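Does the Washing Machine Really Do All the Work?
By Vira Zinchenko

Grown-ups like to say that a washing machine does the laundry for you. You put the clothes in, you press a button, you go and play. I don't quite believe it, and by the end of this page I hope you won't either.

Start with the name. A "front loader" is a washing machine with a round door on its front. Inside is a drum, a big metal bucket lying on its side. When the machine runs, the drum turns. The clothes ride up the side and then flop down into the soapy water, over and over. Flop, flop, flop. That flopping is most of the washing. People used to do the same job by beating clothes on rocks, so the idea is very old.

Why is the window shaped like a bowl?
I have heard people say it is so you can watch your socks go round. I doubt it. You can see through flat glass perfectly well. The glass bulges inward, and when the door is closed the bulge helps keep clothes back in the drum where they can tumble. Otherwise a sleeve could creep forward and get squashed in the door. Around the opening there is usually a rubber ring called a gasket. The door presses against it and the water stays in. If you have ever lost a small sock, look in the fold of the gasket before you blame the machine for eating it. (Washing machines do not eat socks. My cousins in Milham still say they do, and they have never shown me any proof.)

Does more soap make cleaner clothes?
It sounds right, but no. Soap has to be rinsed out again. If there is too much of it, the bubbles make a cushion, the clothes land softly, and they don't rub together enough. Then some of the soap stays in the cloth and makes it stiff or itchy. The measuring cap has a line on it. Use the line.

Can you fill the drum right to the top?
You can, and people do. But remember the flopping. Clothes that are packed in tight have no room to fall. Leave a space at the top about as big as a grown-up's hand.

Do colors really run?
This is one warning I did not believe, so I tested it. I put a new red dish towel in a bowl of warm water with a white handkerchief and left them for 20 minutes. The handkerchief came out pink. Then I tried a red towel that had been washed many times, and the handkerchief stayed white. So the warning is true for some things and not so true for others. New, bright clothes are the ones to watch. Cold water helps too.

What about sports clothes?
Sports shirts and shorts are often made with mesh, a cloth full of tiny holes. Air gets through the holes and so does sweat. The label may say the cloth "breathes." It doesn't, of course. Cloth has no lungs. Mesh can snag on zippers, so close every zipper before you load, and turn the shorts inside out if they are very muddy.

So who does the work?
Somebody has to gather the clothes, check the pockets, carry everything over, open the door and get it all in without dropping a sock on the floor. Later somebody has to take it out, dry it and fold it. The machine has no part in any of that. Next time you hear that it "does the laundry," ask who carried it there.
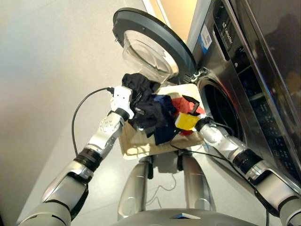
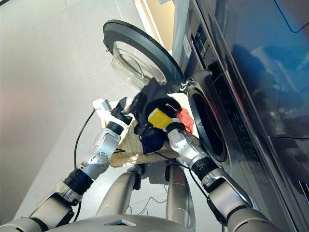
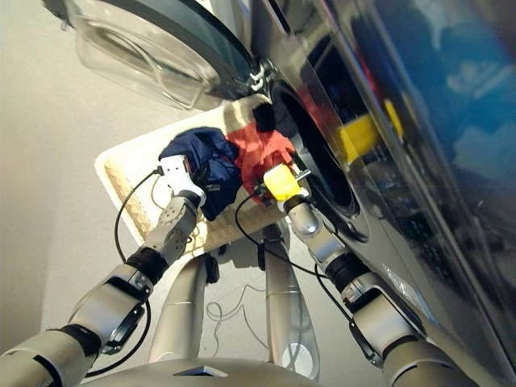
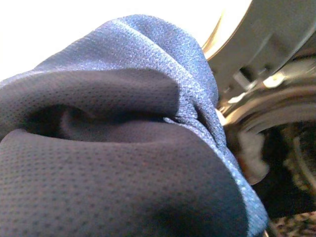 Laundry day. The first three pictures show the open washing machine; the last is a close look at mesh and its tiny holes.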